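Countertop straw holder

A countertop straw holder is an open, upright container used to keep drinking straws, stirrers or similar items within reach on a kitchen counter or beverage station. The term covers purpose-made dispensers as well as ordinary household vessels put to the same use, chiefly tumblers and sections of bamboo. Lidded and spring-loaded dispensers are treated separately.

Terminology

Catalogs use "straw cup," "straw jar" and "straw caddy" without consistent distinction. Sowerby restricts "caddy" to holders with more than one compartment. A vessel in use for drinking, with a single straw standing in it, is not normally classed as a holder, although the same tumbler may serve both purposes at different times. 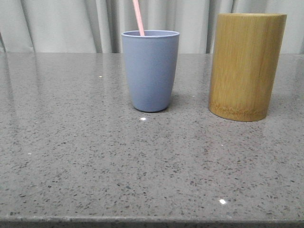

The two forms differ mainly in wall profile. A tapered tumbler lets its contents lean outward, and a lone straw comes to rest against the rim at an angle. A straight-walled cylinder keeps a full bundle close to vertical, but short items can drop below the rim and become hard to grasp.

Tapered tumblers

Handleless tumblers wider at the mouth than at the base are the most common improvised holders. The taper allows them to be nested for storage. Stability depends on the width of the base, the height of the contents and the amount of weight carried above the rim. The Dalsgaard handbook recommends that no more than one half of a straw's length project from a lightweight cup.

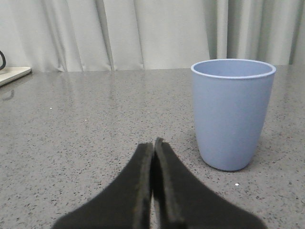
Plain tapered tumbler in light blue, without handle or printed decoration.

Matte finishes show fewer fingerprints than gloss but tend to hold stains from coffee and tea. Pale interiors make residue easier to see during cleaning.

Bamboo cylinders

Bamboo holders are cut from the culm, the hollow stem of the plant. The solid partition at a node may be kept as a natural floor, in which case the cut is made just below it. Where no node is available, a disk is glued into the end. Vertical grain lines are typical of the outer wall, and the node area is usually darker and rougher.

Bamboo absorbs moisture and may split if soaked or dried quickly. Manufacturers generally advise washing by hand and drying upside down. Gallagher and Mak describe a trial at Jimesside in which 10 untreated cylinders were kept beside a sink for 30 days; cracks began at the upper rim in most cases.

Supporting surface

Engineered stone and polished terrazzo give a level base and are easily wiped. Their hardness increases the risk of chipping glass or ceramic holders, a lesser concern with plastic and bamboo.

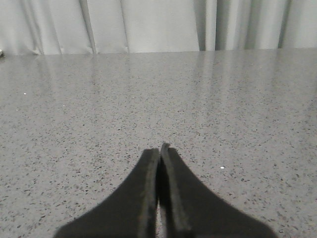
Placement

Holders are commonly set toward the back of the counter, clear of the main work area. Where two are used, a gap between them allows each to be lifted without disturbing the other. Placement next to a cooktop is discouraged for both plastic and bamboo.

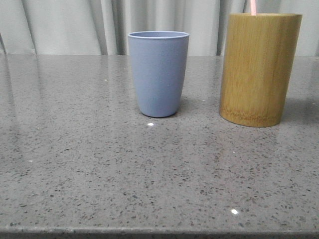
See also

Drinking straw
Tumbler (drinkware)
Utensil crock
Bamboo processing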